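**Handout 2: Grasp planning for flexible parts**

Read before the practical. Questions should go to Glenys Ashby.
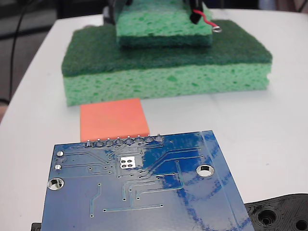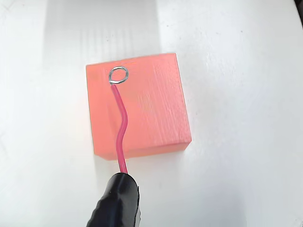

The Tanen planner treats each part as rigid, and its pose estimate ends at the fingertips. A lead breaks that assumption – the far end must be tracked separately. With the red wire, the useful target is the metal loop at its tip, so the perception node reports loop position and the controller servoes on that. Set the update rate to 20 Hz and submit the log to Rangi Costigan.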